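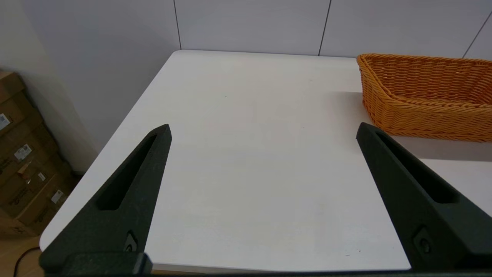
White worktable with the orange wicker basket at the far right corner.

Workshop > Fit-out > Tables and Storage > Gallery

Overview Gallery Materials Floor Plan Notes

Sorting Room, Fellport: Tables and Baskets

Feb 21, 2026

The sorting room at Fellport handles small mixed goods before they go to shelving. The fit-out covered the tables, the basket storage and the wall finish, and the notes on this page go with the gallery. Layout is by Nga Đặng. Trí Khổng did the measuring and wrote the cleaning schedule.

The room is drawn on plan sheet 235. Shelf positions are on a separate sheet and are not repeated in this gallery.

Table surface

Smooth white top, plain, no pattern. The faint gray tint is easier to work on than a bright white under the ceiling lights. Glare was the main complaint with the old Tisteck tops, which had a gloss finish and showed every lamp in the room as a hard spot. The new surface gives a soft reflection toward the back and little else.

White was kept because small dark parts are easy to find on it. Light-colored parts are harder, and a dark mat is issued for those. Mats are stored flat under the table when not in use, never rolled.

Basket

Woven wicker, shallow, rectangular, with slanted sides. The rim is rolled and braided. The weave is tight, in orange-tan strands with small horizontal ridges along the front wall. Trí's note on cleaning: brush along the ridges, then wipe the rim with a damp cloth. Do not soak.

Shallow baskets were chosen over the deep bins used at Cloltulitz. In a deep bin the small items go to the bottom and the whole bin has to be tipped out to reach them. With a shallow one the contents can be spread in a single layer. The drawback is capacity, and a large order needs more trips to the shelf.

Placement

The default basket position is the far right corner of the table. This leaves the middle of the top open for laying out. Left-handed staff may mirror the setup — move the basket back to the right at the end of the shift so the next person finds it where the plan shows it.

A basket should sit fully on the table. The rim is wider than the base, and a basket set too close to the side will catch a sleeve.

Finish and wear

The tops are wiped down at the start and end of each shift with plain water and a soft cloth. Solvent is allowed on ink marks only. Scratches longer than 100 mm are logged and the top is looked at again in April, when the floor is also due for sealing.

Wicker sheds a little when new. Give a new basket 2 passes with a stiff brush over the trash can before it goes on a table. Loose strands at the rim are trimmed flush — pulling them opens the braid.

Labels

Baskets carry no fixed labels. A card is placed inside with the batch number, and the card travels with the goods. The old Nghiêm tags were tied to the rim and got in the way when baskets were stacked. The first batch logged under the card system was 2,632.

Corrections to the plan sheet go to Nga. Questions about cleaning or basket repair go to Trí.

Contact the Fellport workshop office | © 2026 Fellport | Back to top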